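So my internet has been crawling again, and this time I kept notes.

We're with Hokus, on the plan that promises up to 1,000 megabits, and last week I was getting 287 on a good night and about enough to load a weather page on a bad one. I rang them on Tuesday. The bloke was lovely, but he reckoned the trouble was further up the line with Jansen, who own the cable out here in Grorville. So I rang Jansen (forty minutes of pan flute!) and they told me the line was perfect and to ring Hokus. Round and round we go.

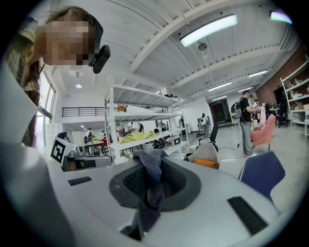

Blue-grey knit, long brown hair.

Lieven Timmermans over in Civstead has the same plan and the same grief, and he reckons his movies go blocky right on dinner time, then come good once the neighbours are in bed. Mine do exactly that too! He's changed his modem 3 times and it hasn't made a lick of difference, so I'm not forking out for a new one just yet.

What really gets my goat is the bill, which turned up bang on time and in full colour. We've paid them $1,418 since last June and I'd quite like to watch a whole episode of something for that. I've asked for a credit and they've given me a reference number. If you're on Hokus too, tell me in the comments what speed you get at seven o'clock.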